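One Slice, Two Slots
A small gallery by Sunita Achterberg
30 August 2018

I have owned seven toasters and been on speaking terms with two of them. The cream-and-chrome kind is my weakness, the sort that looks as though it should be parked outside a diner. Afshin Ghaffari says a toaster is a box that gets hot. Afshin eats crackers.
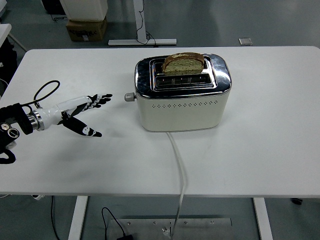

My own habit is to use the back slot, always, even with a perfectly good front one sitting there. My mother did it too. She claimed the front was for company, and company in our house usually asked for cereal.

Chrome is a commitment, by the way. Mine shows every fingerprint I've made since breakfast, and a few I'd like to blame on Hamidreza Hassanpour, who butters first and operates appliances second.
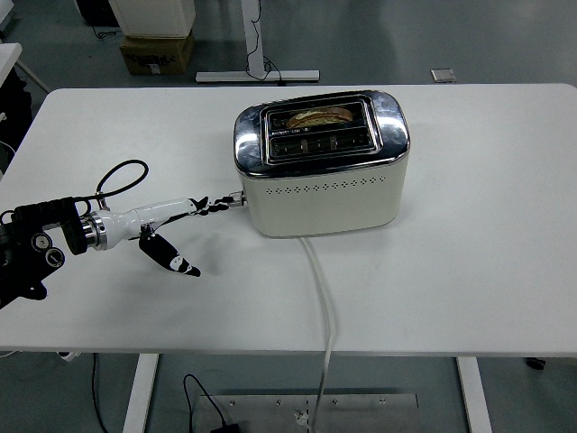
I'm also fond of a control on the side. It keeps the front clean and gives you something to fiddle with during the longest two minutes of the morning — long enough to lose your coffee, too short to go and find it.

Then there's the bread. I like a brown crust and a crumb with specks in it, and I don't ask what the specks are. Shahram Bakhtiari once paid 8 dollars for a seeded loaf and told us about it until September.
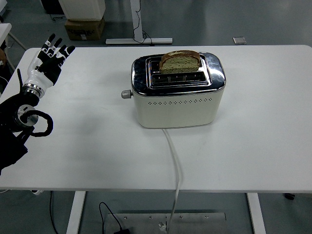
Marmalade, if you're wondering. Butter right to the corners, and eaten standing up, because sitting down makes it a meal and then people expect a plate.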